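24/03/2025 – steamer to plate, remote control

Right, buns. We've moved on from the sponge blocks, mostly because the sponge blocks were making me look better at this than I am. You can squash a sponge block and it forgives you. A steamed bun keeps a record!

Set-up is the same as the last Druvent session: both arms on the leaders, steamer in the middle, plate over to the right. The left arm picks, the right arm stays near the plate and helps if the bun lands badly. I did 16 takes before lunch and kept all but 2. One went because I closed too early and pinched the skin, the other because I let go of the leader to scratch my nose (yes, really).

What I keep getting wrong is the approach. I want to come in from the side, the way my own hand would, and then the wrist is far too close to the rim. Straight down is slower but so much calmer, and I think the policy will have an easier time copying it. So from now on – open wide well above the basket, stop, go down, close gently, stop, lift. The stops feel silly while you're doing them, but when I trained on the December set without any, the arm sort of smeared all the stages together.
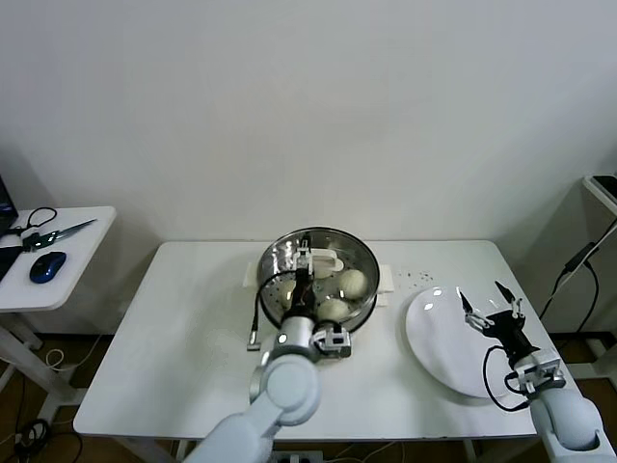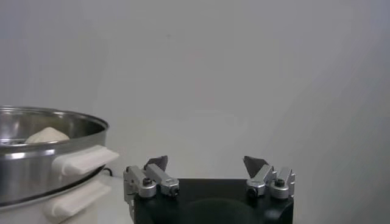

*Bun work at the steamer: first the table with both arms, then the view from a gripper, fingers open.*

The wrist view is better than I expected. You get the rim and the side handles nice and clear, so there's plenty for it to line up on, but you don't see much of a bun when it's sitting low. I'd like to try tilting the camera down a touch. If anyone has already done this on the Murutau rig, please leave me the bracket setting, I'd rather not spend an afternoon guessing.

Also, the polished metal worries me a bit. All those bright bands must move about whenever the arm does. Might be fine, might be the thing we're all swearing at next month. I'll do a batch with the lights dimmed and compare.

Total on the drive is now 3,875 takes, of which 814 are food. Folder is under Susville, same naming as before, with "bun" on the end.

Still to do:

- move the plate between takes, I've been lazy and left it in one spot
- watch the wrist cable on the left arm when it goes over the basket
- redo the slow lifts, my hand was shaking by the end
- get more buns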